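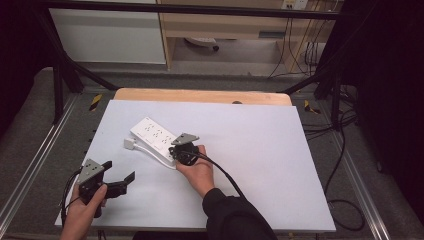

Quick one before bed. Lost most of the day to a fault on the right gripper and I want it written down before I forget.

Job was plugs and power strips. Grab the plug, seat it, pull it, put it back. 200 demos wanted for Revergate by Monday. Got to 33. Then the right side started logging open while the jaws were shut. Not every time, of course. Just enough to wreck the set.

Blamed the calibration first. Redid it twice, no change. Swapped the cable, no change. Leire reckoned it was the encoder and I told her no way, we only replaced that in March.

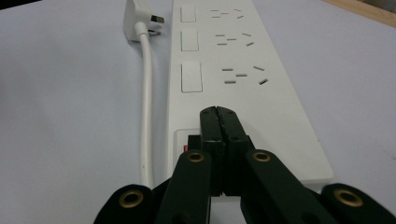
It was the encoder. Well, the connector on it, one pin pushed back so it dropped out when you rolled your wrist. Fifteen minute fix after five hours of swearing. All 33 are in the bin becuase I can't tell which ones are good.

New rule, open and close check every ten demos and look at the bloody plot. Adoración is putting a beep in the logger. Back at it tommorow, bringing my own coffee.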